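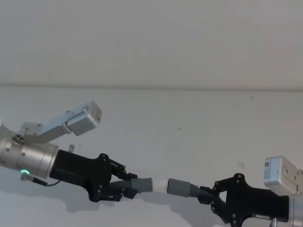 Setup Guide > Section 3: Recording your examples

Okay, so your arms are bolted down, the wrist cameras are talking to the Guletti recorder, and you've got both grippers opening and closing when you squeeze the handles. Now we get to the fun part! This section covers the hose joint task, which I use as the first two-arm task on every setup I do. Two gray hoses, one short white connector, one joint. It sounds like nothing until you try it with grippers.

Home | Setup | Recording | Training | Downloads | Contact

3.1 Before you start

1. Turn on both arms and wait for the ready light on each wrist. On my pair that's the little green one. If yours is any other color, go back to Section 2.
2. Run your hand along the wrist cables and check that the plugs are all the way in. Leave enough slack for the wrist to turn. I taped mine down tight once and lost a whole Thursday to a camera that kept dropping out.
3. Clear the table. A plain, pale background makes life a lot easier for the first batch (you can add clutter later, and I do, in Section 5).
4. Open the Guletti recorder, pick "New task" and give it a name you'll still understand in a month. Mine is hose_join_white.
5. Check that all the camera views are live. Wave at each one.

CAUTION: Keep your fingers out from between the grippers whenever the handles are active. If you need to swap a hose, hit pause first. Every time, please!

3.2 Getting the grip right

Start each example with one hose in each gripper and the connector already pushed into one of the cuffs. Grab the ribbed part, close to the smooth cuff but not on it. You want the whole cuff sticking out past the fingers so the cameras can see it and so there's something stiff to push with.

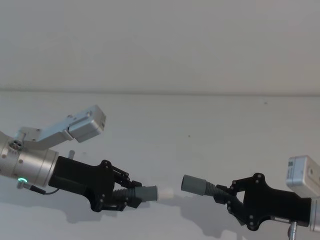

Then bring the two ends toward each other and stop while there's still a gap. I like to hold there for a beat before going in. That little pause gives the model a clean look at how far off the two ends are, and my Lotus policy got noticeably less jumpy once I started doing it.

Note: The ribbed part bends. If you grip too far back, the cuff droops and you'll spend the whole example chasing it up and down.

3.3 Recording one example

1. Press the left pedal to start.
2. Line up the heights first, then the angle. Doing both at once looks slick but it's harder to learn from.
3. Move one arm and hold the other one still. I move the right. Pick a side and stick with it for the whole batch.
4. Push until the connector is seated in the second cuff. A small wiggle is fine, and I'd leave it in the recording.
5. Hold the joined hoses up for 3 seconds.
6. Press the right pedal to stop, then mark the example "keep" or "toss."

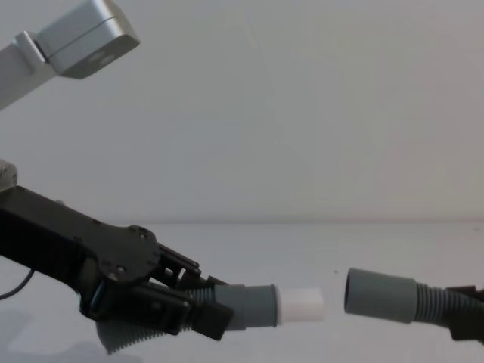
Fig. 3-3. Lining up: white connector in the left cuff, right cuff open and facing it.

Don't toss an example just because you missed on the first push. If you backed off, fixed the angle and got it in, keep it! Those are gold. Do toss it if you dropped a hose, paused halfway to answer the phone, or bumped the table.

3.4 How many is enough?

I got my first usable policy at 300 kept examples. It was pretty hopeless whenever the hoses started at an angle, so I kept going through May and ended up with 708. The Rantala settings file that comes with this guide is tuned for a set that size. If you've got the patience for 800, go for it, but take breaks. You get sloppy when you're tired and it shows up in the data.

Note: Change the starting position a little each time. Up a bit, down a bit, hoses closer, hoses farther apart.

When your batch is done, click "Pack and check" and go on to Section 4.

Comments

pridgate_shop: Does this work with only one wrist camera? My left one died.

gripperfan: I trained without wrist views and it did line up okay, but it kept missing the last bit of the push. I'd fix the camera.

tubesandtape: The pause before going in helped me a ton, thanks. Any chance of a version with the connector starting on the table?

pridgate_shop: Ordered a new one. Wish me luck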